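3.2 Study kitchens and surface conditions

Kitchens were enrolled from two housing blocks, Bellamy and Riltton, both fitted with continuous worktops and tiled walls.

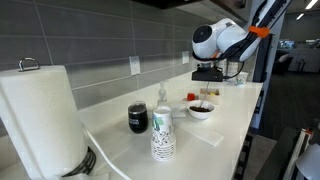 Figure 2. White countertop with low backsplash strip and dark gray wall tiles with pale grout lines.

The sample comprised 53 kitchens. Households were asked to keep to their usual cleaning habits during the study and to leave everyday items where they normally stood. Removing such items before a visit would have changed the pattern of residue near the wall, where wiping is less thorough than at the open front of the counter. Items standing on a sampling point were lifted by the field worker and put back after the swab was taken.

Each counter was divided into a front zone and a rear zone. The rear zone covered the strip next to the backsplash to a depth of 15 cm. The front zone covered the remaining depth. Grout lines were treated as a separate surface class and were not pooled with the counter samples, as porous joints hold more residue than glazed tile and release it less evenly under a moist swab.

Swabs were moistened with a neutral buffer and drawn across the surface in two directions at right angles. Samples were held at 8 °C during transport and processed on the day of collection. All counters were sampled before the evening meal. Kitchens in which the counter had been cleaned with a bleach product that morning were visited again later in March.

The cleaning agent used in the second phase was Firnunine, a mild detergent supplied in unmarked bottles by Merkamport. Households received the same written directions for dilution and contact time. Compliance was checked by weighing the bottles at the end of the phase, and kitchens that had used less than 70 percent of the expected amount were left out of the paired comparison but kept in the baseline analysis.

Zone boundaries were set by one author (Beatriz Esteves) in all kitchens to limit variation between observers. Differences between front and rear zones were tested within kitchens, with housing block entered as a fixed factor. The results for grout are given in Section 4.3.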